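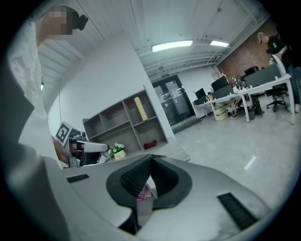

View from one hand-held gripper. Second unit, with tag, at left in front of the shelf.

Ticket 2707: left gripper pose jumps near shelf
3 min read
Search tickets Go
Opened: January 19, 2022
Station: Tekaldale, hand-held pair
Status: Monitoring

Symptom
Left gripper pose jumps sideways during shelf reaches. Right gripper tracks normally in the same sessions. Log shows code 557 (marker pose rejected) 33 times in one session, all on the left unit. Jaw opening data is clean on both.

Checked, no fault
- Handle cable reseated at both ends. No change.
- Head camera focus and exposure match the July settings.
- Time sync between head camera and both grippers within limits.
- Tracking software restarted, then rolled back one version. Code 557 returned both times.

Found
Marker cube on the left unit had play at its mount. Pushing on one corner by hand moved it enough to see. One of the two mount screws was short, probably swapped in at the last jaw change. The cube offset in the Darwish config file was also the old one, from before the cube was replaced.

Work done
1. Removed the cube, cleaned the mount face, fitted two screws of the correct length. Low-strength threadlocker.
2. Wiped all marker faces with a dry cloth. No alcohol, it lifts the print.
3. Reran the cube offset routine in Odance. New values saved as profile 907.
4. Loaded profile 907 at the station and deleted the old one from the drop-down.
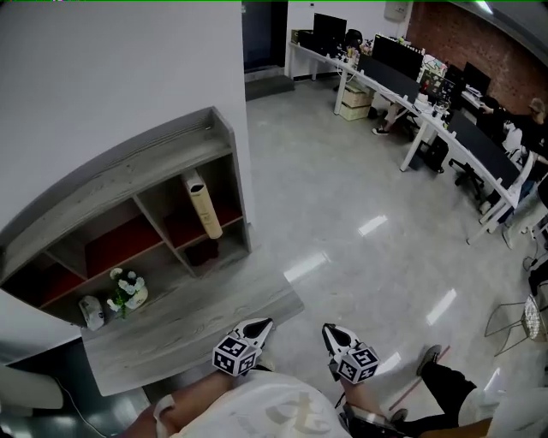
Head view, both grippers raised. Three faces of the left cube in view.

Repeat test
Run reaches at the desk and the shelf with both units. Keep at least two cube faces toward the head camera at the start of each run. If 557 comes back on the left unit only, swap the cubes left to right and rerun the offsets before changing anything else. If it follows the cube, replace the cube.

Open items
- Same screw check on the right unit.
- Add screw length to the Vudside jaw change sheet.

Related tickets
Jaw pads: when to replace
Code 557 on both units after camera swap
Offset profile not loading at startup
Handle cable strain relief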